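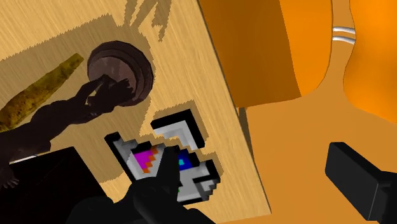 Se o simulador já sabe a posição exata de todos os objetos, porque é que o controlador não a pode ler diretamente? A pergunta foi feita no fim da aula anterior e ficou sem resposta completa. O simulador pode de facto expor o estado, e durante a depuração convém usá-lo. No braço do laboratório esse estado não existe, e um controlador que dependa dele não passa da fase 1 do projeto Stukosetti. Na avaliação só são aceites como entradas as imagens, as posições das juntas e a abertura da garra.

Aula 7 - Preensão em cena simulada

1. Material necessário

Simulador Flatarcombe, na versão instalada nas máquinas do laboratório. Não atualizar por conta própria: o formato dos registos mudou na versão seguinte e o programa de avaliação ainda não o lê.
Planeador Fanetti, com o ficheiro de limites articulares distribuído na aula 5.
Caderno de registo do grupo. Os grupos têm no máximo 4 alunos.

2. Referenciais

Usam-se três referenciais: base do braço (B), garra (G) e câmara (C). A transformação de C para G é fixa quando a câmara está montada no pulso e deve ser obtida uma única vez, por calibração. A transformação de G para B vem da cinemática direta e muda a cada passo. Para um ponto p observado na câmara:

p_B = T_BG · T_GC · p_C

O erro mais frequente nos relatórios do ano passado foi a inversão de T_GC. O sintoma é característico: a garra aproxima-se do alvo quando está longe e desvia-se quando está perto. Quem observar este comportamento deve verificar primeiro a ordem dos índices e só depois os ganhos.

3. Segmentação

Numa vista próxima, os dedos da garra tapam parte da mesa. Com a garra sobre a peça pixelizada, um dedo preto fica à frente dela, entre a mancha magenta e a azul, e os contornos da própria peça também são pretos. Um limiar aplicado apenas à luminância junta o dedo e o contorno na mesma região. Recomenda-se:

a) gerar a máscara da garra a partir do modelo geométrico e da abertura atual;
b) retirar essa máscara antes de qualquer segmentação por cor;
c) trabalhar em HSV, com a saturação como primeiro critério;
d) rejeitar regiões cuja área varie mais do que o previsto entre passos consecutivos.

As sombras têm os bordos em degrau. É um efeito da resolução do mapa de sombras e não deve ser tratado como aresta de objeto. Um filtro de mediana antes da deteção de contornos costuma bastar - mas atenção à perda de detalhe nas manchas pequenas.

4. Aproximação vertical

A estratégia de referência é a preensão por cima. A garra é colocada na vertical do alvo, com os dedos para baixo, e desce em linha reta até à altura de fecho. No caso da estátua, a altura de pré-preensão mede-se a partir do topo da cabeça e não a partir da mesa. O braço levantado para o lado alarga o volume a evitar, pelo que a orientação da garra em torno do eixo vertical tem de ser escolhida antes da descida.

A caixa castanha-escura e a taça branca entram no planeador como obstáculos estáticos. Para a caixa, usar o paralelepípedo envolvente. Para a taça, um cilindro. A peça plana no tampo pode ser ignorada no cálculo de colisões, desde que a trajetória termine acima da altura mínima definida no ficheiro de limites.
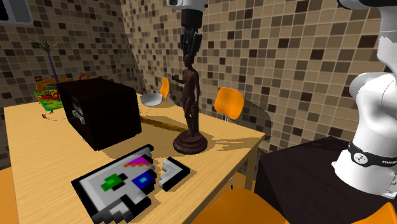 5. Protocolo de ensaio

Cada grupo executa 100 episódios por controlador. Um episódio termina quando se verifica uma das condições seguintes: objeto elevado acima da altura de sucesso, colisão registada, ou 600 passos de simulação decorridos. A semente de cada episódio fica no registo. Episódios sem semente são contados como falhados.

São comparados 2 controladores: o de referência, em malha aberta após a primeira estimativa do alvo, e o do grupo, com realimentação visual. Ambos usam as mesmas sementes.

6. Entrega

Relatório em PDF, registos em bruto e código. O relatório deve indicar a taxa de sucesso de cada controlador, a distribuição das falhas por causa e pelo menos uma falha analisada passo a passo, com os valores de p_B e da abertura da garra. A entrega é feita na página da disciplina, na pasta Rajput, até às 18h00 da véspera da aula 9. Os ficheiros de vídeo não são necessários e não serão abertos.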